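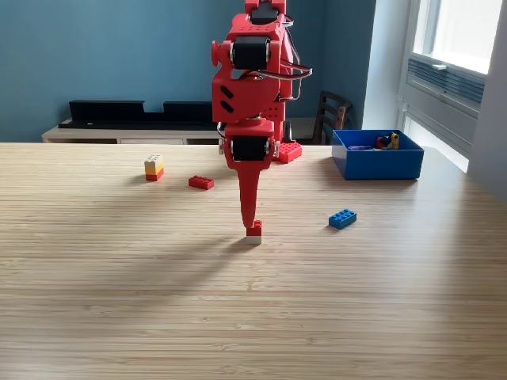 Keleo Community Garden: where we're at
2 min read

Hi all — this is our report for the second half of the Broketti grant, written 19 February 2021 with dirt still under my nails.

The big news is that the raised beds are in! We ordered 12 from Dirketti and they came flat-packed, a bit later than I'd hoped (the courier went to the wrong end of Zamani Road). We've now got 57 households signed up for a plot or a share of one, and the waiting list has started up again, so I've asked people to double up where they're happy to.

Water is the sore point. The tank is on its slab but the pump hasn't been wired in, and the quote came back higher than the one I put in our application. I've moved money across from the signage line to cover it, which I hope is okay with you — the signs can be hand-painted for now and I quite like the look of them anyway.

Tomatoes have been ridiculous. We picked 69 kilos this month, most of it gone to the neighbourhood pantry, and the zucchini don't bear thinking about.

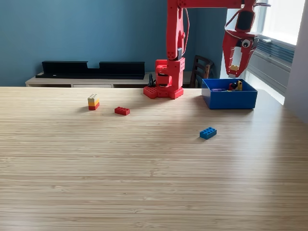
Will the garden be finished inside the grant period?
The beds, paths and compost bays are done now, and the pump should be running before the money closes off. The only thing likely to drift is the shade sail, as the installer is booked out.

I'll send the receipts through separately once I've scanned the last of them.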